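Household Notes: Keeping a Flat Running When the Grid or the Network Is Attacked

Compiled by Verna Alcantara. Last revised 27/08/2023

Most advice on civil defence in the home is written for storms. An attack on infrastructure behaves differently. A storm damages lines in one district and the repair crews know where to look. A strike on a substation, or an intrusion into the control system of a water utility, may take out services in an order that makes no sense from the street, and the public explanation can lag well behind the fault. These notes assume no warning and no reliable news for the first day.

They apply to a flat or small house with mains water, mains electricity and a fixed internet line. Readers with a well or a solid fuel stove can skip the sections on water and heat.

Water

Draw water at the first sign of trouble on the electrical side. Pumping stations have standby power, but its duration is seldom published. In a tall building the booster pump in the basement usually fails before the main does, so upper floors lose pressure first.

Fill lidded containers before the bath. Bath water is for flushing and washing only. Label drinking containers with the date of filling and store them away from paint, fuel and cleaning products. Jalen Pruitt wrote to point out that a full jerrycan is too heavy for many older people to tip safely, and he decants into small bottles on the day of filling. I have adopted this.

After pressure returns, run the cold tap until the water is clear. If a contamination notice has been issued, follow the notice. Boiling deals with microbes. It does nothing for fuel, solvents or metals, and a deliberate contamination may involve any of them.

Electricity

Switch off the cooker, iron, heaters and anything else with a heating element at the appliance. Leave one lamp switched on so that the return of supply is noticed. Restored supply is often unstable, and in a damaged grid it may be cut and reconnected several times in an evening. Wait 15 minutes before reconnecting the refrigerator.

Surge strips wear out. The indicator lamp on the Flelten strip in my hallway stayed lit after the protective component had failed, and I found this only by opening the unit on the bench. Replace a strip after any known surge, whatever the lamp shows.

Battery banks should be stored part charged, checked every 6 months and kept out of direct sun. Write the check date on a strip of tape on the casing. Do not leave them on permanent charge in a cupboard.

Never run a generator, camping stove or barbecue indoors, on an enclosed balcony or in a stairwell. Fit a carbon monoxide alarm with its own battery and test it each February. 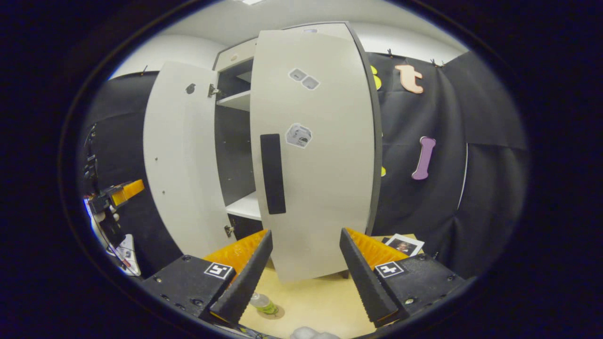
Storage

Keep outage supplies together in one place that can be found in the dark. Scattered supplies are used up in ordinary life without anyone noticing. Put heavy items low and the torch at the front. A head torch is better than a hand torch for nearly every task in this list.

Tinned food should be what the household eats anyway. Keep a manual tin opener with the tins, and a second one elsewhere. Rotate from back to front when shopping. Dried pulses store well but need long cooking and a good deal of water, so they are poor stock for this purpose.

Medicines are the usual omission. Keep a written list of names and doses on paper. If the pharmacy's system is down, the paper list will be needed.

Information

Mobile masts in many areas carry limited battery backup. Send text messages; do not attempt voice calls unless there is an emergency. A message will queue and go when capacity allows.

A battery or wind-up radio remains the best single purchase. Learn its tuning in daylight and mark the national and local stations on the dial with a fine pen. Gwendolyn Holloway recommends storing it with the batteries removed and taped to the back, and the reason is plain to anyone who has scraped leaked alkaline out of a spring contact. White vinegar on a cotton bud will shift most of it.

Treat early reports with caution. Attribution of a cyber-attack takes weeks or months, and the first account is often wrong. For household purposes the cause doesn't matter. Do not forward unconfirmed reports of poisoned water or approaching aircraft.

Routers and connected devices

Household routers are routinely recruited into attacks on other networks. The owner generally sees nothing except a slow line. Change the administrator password from the one on the label, turn off remote management, and install firmware updates. If the maker has stopped issuing updates, replace the router.

Write the new password on paper and keep it indoors with the other documents. The risk from a slip of paper in a drawer is much smaller than the risk from a default password.

Check that door locks, heating controls and blinds can be worked by hand with the network down. Nestor Marquez tested this by unplugging his router for an evening and found that his thermostat could not be raised above frost protection without its server. The manual override was behind the front plate.

Windows

Blast injures people at a distance mainly through glass. Where there is a real threat of strikes, move beds away from windows, keep curtains closed and shelter on the side away from the street, with 2 walls between the household and the outside if the plan of the flat allows it. Adhesive tape in a cross pattern does little. Safety film applied to the whole pane holds fragments together, provided it is fitted to clean glass and run close to the edge. Cut it with a new blade, and wet the glass with water and a drop of washing-up liquid before positioning.

Corrections to the section on surge strips are welcome, particularly from anyone who has taken one apart.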